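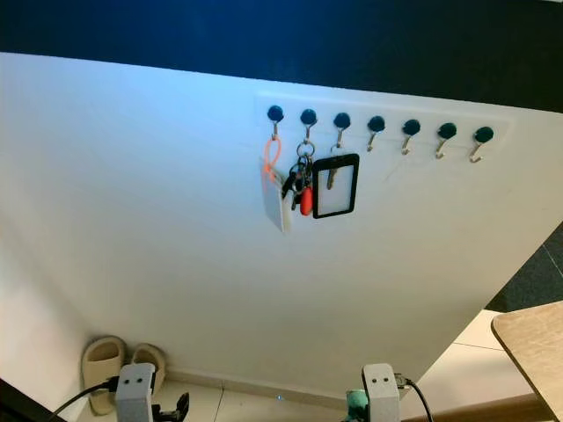

Front door deadbolt gets stiff every winter, key hard to turn

Posted October 28, 2025 in Doors and Locks

hallwaylight

The deadbolt on our front door works fine all summer. Once the weather turns, the key gets hard to turn, and by December I have to pull the door toward me with one hand and work the key with the other. Last winter a key bent in the lock and I had to have new ones cut for everyone in the house. That came to 4 keys.

The door is solid wood, painted, and probably as old as the house. The lock is a Rornonel single cylinder that the previous owners put in. We are in Grikbridge, so it is damp most of the winter and below freezing for some of it. I have sprayed household oil into the keyhole twice. It helped for a week or so each time and then it was as bad as before, maybe worse.

Do I need a new lock, or is it the door? I would like to sort it out before it gets cold. A locksmith quoted me $154 to come out and fit a new cylinder, and I don't want to pay that if the problem is something else.

tworiversdoors

Check the door before you spend anything on the lock. Open it, throw the deadbolt with the door standing open, and turn the key back and forth several times. If it turns easily with the door open and hard with the door closed, the cylinder is fine and the bolt is rubbing on the strike plate. Having to pull the door toward you points the same way.

Wood doors move with the seasons. Hinges also sag a little over the years, mostly the top one, and that drops the bolt side of the door. A deadbolt doesn't have much clearance to begin with.

Start with the top hinge. Tighten all the screws. If any of them just spin, take out one of the screws nearest the center of the jamb and put in a 3 inch wood screw that reaches the framing behind. Go slowly at the end, as it will pull the door up and you can overdo it. On a lot of doors this is the whole repair.

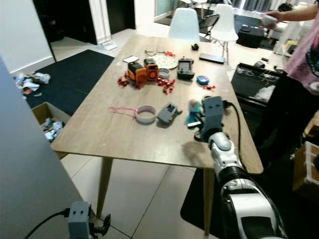

If the hinge is tight and the bolt still rubs, you need to find out where it touches. Rub lipstick or dark chalk on the end of the bolt, close the door, turn the lock and open up again. The mark on the strike plate will show whether the bolt is hitting high, low or on the side. I also run a strip of tape down the edge of the door and another on the jamb, and draw a pencil line across both at the height of the bolt. Plain white tape like the roll lying in the middle of the table takes pencil well. Compare the two lines again in a month and you will know if the door is still dropping.

A small rub can be filed off the plate with a flat metal file. Take the plate off and hold it in a vise if you have one. If it is out by more than the thickness of a coin, move the plate. Plug the old screw holes with glued wood slivers first, let them dry overnight, then drill new ones. Check the depth of the hole behind the plate too. If the bolt can't go all the way out, the key will stop short.

Stop using oil in the keyhole. It collects dust and thickens in the cold. Clean it out with a lock cleaner and then use a little dry graphite or a PTFE spray. I use Troteo dry lube, and any of the dry ones will do.

gravelpit_17

Mine did the same thing and I replaced the lock. Works good now. You can get one at any hardware store and it takes 2 screws.

porchstep

The first answer covers most of it. I would add that the new keys may be part of the trouble. If they were copied from the bent one, or from a copy of a copy, they can be off enough to drag. Try the oldest key you have and see if it feels any different. If it does, ask the shop to cut by code from the lock maker's number. The counter at Sampaio Hardware did mine while I waited.

Check the weatherstrip as well. New foam that is too thick holds the door away from the stop, and then you have to push or pull before the bolt lines up. Mine went in too thick the first time and I had to peel it all off again.

Comments

hallwaylight: Turned it with the door open and it moves with one finger. So it's the door. Two of the top hinge screws were spinning. Buying long screws tomorrow.

tworiversdoors: Drill a pilot hole first or you may split the jamb.

mossyeaves: Does the chalk trick work on a regular latch too?

tworiversdoors: Yes, same way.

saltbox_east: Paint on the edge of the door can do this. We had years of it built up and sanding it back fixed ours.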